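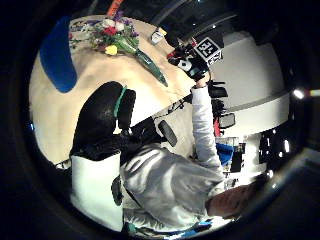

Figure 3. Bouquet laid flat on the round table, stems pointing in toward the middle.

Section 3: Shaping and Standing the Bouquet

By now you've got your Maihi bouquet out of its sleeve and you've read the bit about not pulling on the flowers. Good! I've put together a lot of these for the window displays at Prultport, and I still do the shaping lying down first, on a big table, before I go anywhere near a vase. It saves a ton of fiddling later.

Before you start

You need a flat surface at least 80 cm across, a soft dry cloth, the Giston vase weight (the little bag from the bottom of the box), and a vase. If your vase is narrow, go read the vase chart in Section 2 first. I'll wait.

You don't have to clear off the whole table. I never do. Just leave yourself room to turn the bouquet all the way over without the stems knocking into your lunch.

Laying it out

1. Put the bouquet down on its side with the flower heads away from you and the stems toward the middle of the table.

2. Find the yellow bloom. I use it as my marker for the front, and it sits near the edge of the bunch, so it's easy to spot even when everything else is squashed together.

3. Start opening the leaves, working from the outside in. Push each one gently with the side of your thumb. If a leaf springs right back, leave it alone and come back to it after you've done the others (mine usually behave the second time).

4. Lift the small purple flowers up a little so they peek out between the red and white ones. They get buried in shipping.

Note: The stems look like one long green bundle that gets thinner toward the end. Treat it like one piece. Please don't try to split it into separate stems, even if you have a wide vase and it's very tempting.

Opening up the middle
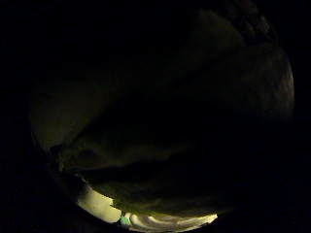
The middle of the bunch is the slow part, and you'll be doing most of it by feel. Slide one finger in from the side until you reach the point where the flowers meet the green, then wiggle it a tiny bit to loosen things. Don't bother putting your face down there to look. Up that close you get big dark rounded shapes with deep shadows in between, maybe a bright sliver of light along the bottom, and that's your lot. A lamp helps less than you'd think, so I just go slowly and stop when I feel anything pull.

5. Work your way around the bunch in small moves. Turn the bouquet over halfway through and do the other side.

6. Hold it up by the green part, just under the flowers, and look at it from arm's length. If one side looks flat, lay it back down and repeat step 3 on that side only.

Caution: Never twist the flower heads while holding the tip of the stem. The tip is the thinnest part and it won't forgive you.

Checking the balance

7. Lay the bouquet flat again and let go. Give it a moment. If it rolls, the heads are bunched up too much on one side, so spread them out a bit more.

8. Slip one hand under the green part and the other under the flowers, and lift with both hands. 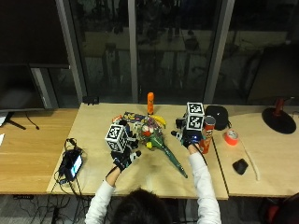
9. Keep the flowers level as you bring the bouquet toward the vase, then tip the stem end down and lower it in. I like to rest it against the rim for a second before letting it slide the rest of the way.

10. Pour in the vase weight. Most vases want 100 g, and the tall Pridgate one can take up to 300 g. Pour a little at a time and shake the vase gently in between, or you'll end up with a lump on one side and a bouquet that leans like it's had a long day.

Note: No water, ever. The weight clumps up when it's damp and it's a real pain to get out again.

If it still leans

Take it out, pour off half the weight, put the bouquet back in with the yellow bloom facing front, and top the weight up again. If that doesn't do it, your vase is probably too wide at the neck. Wrap a strip of the soft cloth around the stems right where they meet the rim and push it down out of sight.

Dusting and storage are in Section 4.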